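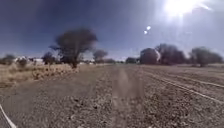
Field edge and track, low sun on the right, white lines on the ploughed side

From: Aniela Borkowska
To: field-robots list
Subject: Re: Low sun and the start-up rule

Amnuay Petchrat wrote:
> Our draft says an unattended machine may start once the
> perimeter check passes. It says nothing about glare. Do we
> need a sun angle limit, or is that the operator's call?

I would put a number in. At Plasen we use 12 degrees. If the sun is lower than that and within the camera's view, the machine runs at walking pace with a person on site, or it waits. The operator can be stricter but not looser.

Two more points for section 6 of the draft. Thin things lying on the soil, such as string or cord, should be on the test list. Ours has posts and crates only, and the Vornia unit passed all 299 runs in December without meeting a single line on the ground.

Tracks need their own wording too. A pale strip of packed earth is still a place where people walk or drive – it should count as a crossing, with a stop distance of 8 meters.

I can send text for both by the end of the week. Does Kowalchuk still hold the master copy?

Aniela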